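Notes for Week 6: Wood Finishing Without Tears
Evening Woodcraft, Zepeda Community Workshop
June 2021

Hi everyone! These are my typed-up notes from the last session, with the bits I forgot to say and a few answers to things you asked me in the parking lot. Bring them with you next time because we'll be using the sanding schedule again, and I am not printing it twice.

Color first, then shine

The thing I see most often (and I did it myself for years) is people picking up one can and hoping it will do everything. Color and protection are two separate jobs. You can buy products that do both, and I've used them on shelves in my garage, but when they go blotchy there's very little you can do except sand back and start over.

So we work in two stages. Stage one is the color: dye, stain, or a mix. Stage two is the clear coat that sits over it. If you're leaving the wood its own color, skip straight to stage two and count yourself lucky.

Dye or stain?

Erasto asked me this three times so I clearly explained it badly. Let me try again.

A stain has pigment in it, which is ground-up colored stuff a lot like what's in paint. It settles in the pores and the scratches. If your wood has big open pores, like oak or ash, the stain gathers there and the grain jumps right out at you. If your sanding was sloppy, the scratches jump out too!

A dye dissolves completely, so it soaks into the wood itself. You get bright, see-through color and the grain still shows. The trouble is that dyes fade in sunlight, some faster than others, and water-based dyes raise the grain — you'll feel it as a fuzz after the first coat dries.

For strong reds I nearly always start with dye. Red stain over pale wood can look like somebody spilled tomato soup on it. Yiğit got a lovely deep red on his maple scrap by doing one coat of red dye, letting it dry overnight, and then wiping a thin brown stain over the top. The brown calms the red down. Try it on scrap first, please, and write what you did on the back in pencil. I have a box of gorgeous samples at home with nothing written on them and they are no use to me at all.

Sanding schedule

Start at 120 grit if the surface is already flat. Then 150, then 180. Stop there if you're staining. Going finer polishes the wood and it won't take the color as well.

Vacuum between grits. A stray bit of coarse grit under your fine paper will leave a little curly scratch you won't see until the stain goes on.

If you're using water-based dye, wipe the whole piece with a damp rag, let it dry, and sand the fuzz off lightly with 220. Do this before you dye. Jaqueline skipped it and had to redo her tray, and she says I'm allowed to tell you so.

End grain drinks up color like crazy. Sand it one grit finer than the faces and it will come out closer to the same shade.

Building the gloss

A glossy finish is mostly patience. You want thin coats, and you want the early ones dry and sanded flat before you add more. Gloss shows every bump, every brush hair and every speck of dust, and it shows them best when you have a lamp low and off to one side. Get that lamp out early, while you can still fix things.

My usual routine for a tabletop:

First coat thinned by half, so it soaks in.
Second and third coats at full strength, a day between them.
Sand with 320, used wet or dry depending on the product. Read the can.
Fourth coat, then leave it alone for a week.
Rub out with fine pads and paste if you want it smoother still.

I know a week sounds long. Finishes feel dry well before they're hard, and if you set a warm dish on a soft finish you get a ring that will be there every time you look. Uriel has one on his desk, and the mug that made it is still in use.

A red wood tabletop:

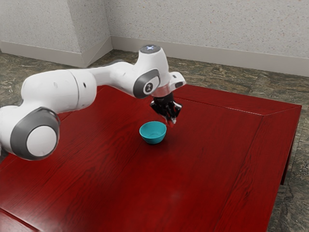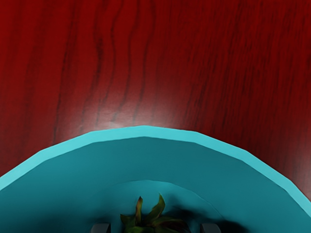

Rags, and I mean it

Oil-soaked rags can heat up by themselves and catch fire. Lay them out flat, one layer, outdoors, until they're stiff. Never leave them balled up in the trash. There's a metal can with a lid by the back door of the workshop, and you fill it with water before the rags go in.

Questions I didn't get to

Can I put gloss over satin? Yes. The last coat decides the shine, as long as you scuff the one under it so the new coat can grip.

How long does an opened can last? Once it skins over or goes stringy, toss it (the county drop-off takes it, don't pour it down the sink). I decant mine into smaller jars so there's less air on top.

What about food? Let any finish cure fully before it touches food, and go by what the maker says on the label. For salad bowls I like plain mineral oil, which needs topping up now and then but is very easy to live with.

For next time

Bring two pieces of scrap, sanded to 180, each big enough to hold comfortably. Bring gloves. Old clothes too, because the red dye does not come out of anything. Eduard is lending us his good brushes, so we will be cleaning them properly before we go home, and I'll show you how he likes it done.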